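Mudarse con dieciocho cajas (o intentarlo)

La primera vez que me mudé llevaba una mochila, una lámpara y un colchón enrollado que fui abrazando en el asiento de atrás de un coche ajeno. Tardé una tarde. La última vez tardé cinco semanas, y todavía hay una caja en el pasillo en la que pone «VARIOS 3» con mi propia letra y que me da una pereza tremenda abrir. Entre una mudanza y otra pasaron unos cuantos años y, por lo visto, muchísimos platos.

Esta vez quise hacerlo bien. Me leí foros, pedí presupuestos, me compré un rotulador gordo (¡dos!) y me puse un límite que a mis amigos les pareció de chiste: 18 cajas. Ni una más. Los muebles iban aparte, claro, pero todo lo que cupiera en cartón tenía que caber en esas dieciocho. Libros incluidos. Ahí empezaron los problemas.

Los libros son el gran drama de cualquier mudanza. Una caja grande llena de libros no la levanta ni quien la ha vendido, y yo, que esto ya lo sabía, llené la primera hasta arriba un miércoles a las once de la noche, muy contenta, y a la mañana siguiente tuve que vaciarla sentada en el suelo. Desde entonces solo uso cajas pequeñas para el papel. La novela va abajo, tumbada; encima, los libros de bolsillo; y en los huecos, calcetines. Los calcetines son un material de embalaje estupendo y además ya los tienes.

Pedí tres presupuestos. Kurnier, una empresa pequeña de las de furgoneta y dos personas, me mandó el suyo en una hora y me preguntó por las escaleras antes que por los metros cuadrados, cosa que me dio mucha confianza. Harkel me ofreció embalaje completo, con ropero de cartón, seguro y un señor que venía a casa a medir el sofá. Total: 1.246 euros. Me lo pensé, no os voy a mentir, sobre todo cuando abrí el armario de debajo del fregadero. Del tercero no supe nada hasta que ya estaba mudada, cuando me escribió preguntando si seguía interesada.

Me quedé con los de la furgoneta y me puse a embalar yo misma. Y ahí descubrí que hay dos clases de personas: las que embalan por habitaciones y las que embalamos por rabietas. Yo cogía la caja que tuviera delante y metía lo que me estorbaba en ese momento. Así acabaron juntos el secador, las tazas del desayuno y la declaración de la renta. Si hoy empezara de nuevo iría cuarto por cuarto, con la puerta cerrada y la radio puesta, y no me dejaría pasar al siguiente hasta terminar.

Luego está lo de apilar. Lo pesado abajo, hasta ahí llegamos todos. Pero también conviene que las cajas sean del mismo tamaño, que las esquinas coincidan y que la de arriba no vaya a su aire, porque lo que aguanta el peso en una caja de cartón son los cantos, mucho más que la tapa. Yo tenía cajas del súper, de la farmacia y de una impresora, cada una de su padre y de su madre, y mi torre del salón parecía a punto de pedir auxilio.
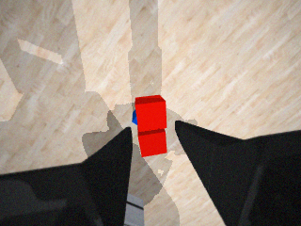

Pues yo las cruzaría como ladrillos, me escribió Lucía cuando conté lo de la torre, «que a mí la columna recta se me vino abajo en el rellano, con la vajilla de mi madre en el último piso». Añadía que desde entonces no sube nada por encima de la cadera y que las cajas con vasos las deja siempre en el suelo, solas, con una cruz enorme en la tapa.

Le hice caso a medias. Lo de la cadera me parece una norma magnífica y la he adoptado para siempre. Lo de cruzarlas, en mi pasillo, que mide lo que mide, era imposible: o pasaban las cajas o pasaba yo. Al final hice columnas de dos pegadas a la pared y dejé un caminito en medio para ir al baño de noche sin romperme un dedo (me lo rompí casi igual, pero eso fue con la pata de la cama).

El día de la mudanza llegó con lluvia, como está mandado. Los de la furgoneta se presentaron a las ocho y cuarto y yo todavía estaba metiendo imperdibles en un bote. Vivía en la calle Orbán, en un tercero con un ascensor en el que cabe una persona de perfil, así que bajaron todo a pulso. Son 71 escalones. Lo sé porque uno de ellos los contó en voz alta en el primer viaje, y en el segundo, y después ya no volvió a hablar.

¿Y las dieciocho cajas? Ay. Fueron casi 50. Juro que no sé de dónde salieron. Yo había regalado ropa, había llevado dos bolsas de libros al trastero de una amiga —trampa, lo admito— y había tirado todos los cables que no sabía para qué servían, incluido el del router, que sí servía. Pero una casa vivida tiene capas. Quitas lo que se ve y debajo aparecen las velas de cumpleaños, los manteles de Navidad, las bolsas con bolsas.

En el barrio nuevo, Lerkel, no conocía a nadie y lo primero que hice fue bajar al bar de la esquina a pedir un café con leche con las manos negras de cartón. Me pusieron también un cruasán sin preguntarme. Supongo que se me notaba.

Mi consejo más útil cabe en un bolso: una bolsa aparte para la primera noche. Sábanas, toalla, cargador, papel higiénico, un cuchillo, un vaso y algo de cenar que no haya que cocinar. Esa bolsa no sube a la furgoneta, viaja contigo, aunque tengas que llevarla en las rodillas. Yo la preparé con mucho cariño y metí también unas tijeras para abrir las cajas y una bombilla, que fue lo único que me hizo falta nada más entrar, cuando ya se iba la luz de la tarde.

También escribiría más en las cajas. «Cocina» no dice nada a las diez de la noche cuando buscas el abrelatas. «Cocina: cajón de al lado del horno» sí. Y lo escribiría en un lateral, porque en la tapa, en cuanto pones otra encima, se acabó la información.

Voy por la semana siete. He encontrado el abrelatas (estaba con las toallas), he colgado las cortinas un poco torcidas y he bajado al contenedor tanto cartón que los vecinos me saludan con cierta compasión. «VARIOS 3» sigue en el pasillo. Le he puesto una planta encima y, mira, de mesita queda bastante bien.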